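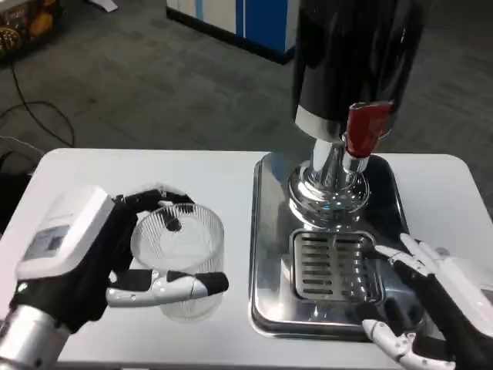
The left hand stops closing too early when the glass task starts, and our team has lost many practice runs because of it. We are the student robotics club at Farkport, working on the drink serving task for the spring competition. The robot must hold a glass, bring it under the tap and pull the handle with the other hand. For the glass we use a clear tumbler with fine vertical ribs, and the left hand takes it with one finger hooked over the rim and the thumb across the front. The red tap handle is the job of the right hand, which waits beside the drip tray.

Posted March 8, 2025 by Océane Després

What happens: the log shows "grip complete" at 38 percent of closing force. The limit in our settings file is 80. When the arm lifts, the glass turns between the fingers, and two times it fell on the carpet. It did not break.

What I tried:
- Restarted the hand controller. No change.
- Calibrated the thumb again with the Bouchard tool. It was better for 8 runs, then the same error came back.
- Used a smooth plastic cup. The error did not appear.
- Read the log again. The warning "contact unstable" is written 1,154 times in one afternoon, always for the thumb.

I think the ribs make the contact signal jump, and the software takes the first peak as the final grip. Is there a filter setting for this?

Reply from Trevor Kennedy
Yes. In the Flatex panel, open Contact and raise the hold time one step. Please do it for the thumb only. If you change all fingers, the hand will close too slowly for your time limit. Send me the new log after.

Update from Océane
I changed the thumb only. The first runs reached 80 and the glass did not turn. I will keep the ticket open until the full team has tested with water.

Recent tickets
Hodell battery does not charge past half
Flatex panel shows the wrong hand
Wrist cable too short after February update
How to share a settings file between teams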